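Nasari House: The Servery Gallery
February

The servery at Nasari House reopened in February after refurbishment by Kosis. It is used by residents and visitors for the preparation of light meals, and may be reserved by groups of up to 31 people.

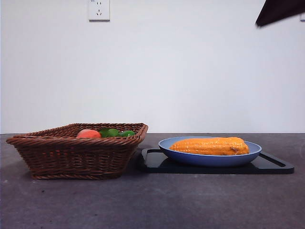
Reservations are made through the Nasution Room office, which also holds the key to the crockery cupboard. Groups are asked to allow half an hour before and after each meal for setting out and clearing away.

Serving ware
Woven baskets are provided for whole fruit and vegetables, and black trays for plated food. A single ear of corn sits well on one of the shallow blue plates. The full inventory lists 122 pieces and is kept inside the door of the tall cupboard.

Worktops
The dark grey countertop should be wiped with a damp cloth and dried after use. Hot pans must be placed on the stands supplied. The walls have been left pale and plain throughout.

Produce
Fresh produce may be left in the baskets during the day. Anything remaining at closing time will be removed by staff.

Further information
The refurbishment cost roughly £2000 and was met in part by a grant from the Mernex Fund. Copies of the booking form are available at reception.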